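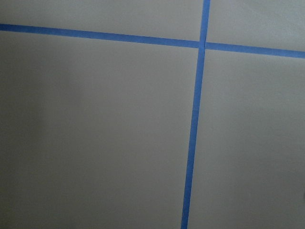 What do we get when we rent the Kallio arm kit from Lenside?

The rent covers the arm, one gripper, the control box and lessons for two people. Tables and safety fences are not included.

Notes for unit 4, renting or buying

Rent is 515 pounds per month. To buy the same kit costs 2,000 pounds, and the service plan is extra. Please calculate after how many months the rent becomes more expensive, first without the plan, then with it (718 pounds per year). Bring your table to the March seminar.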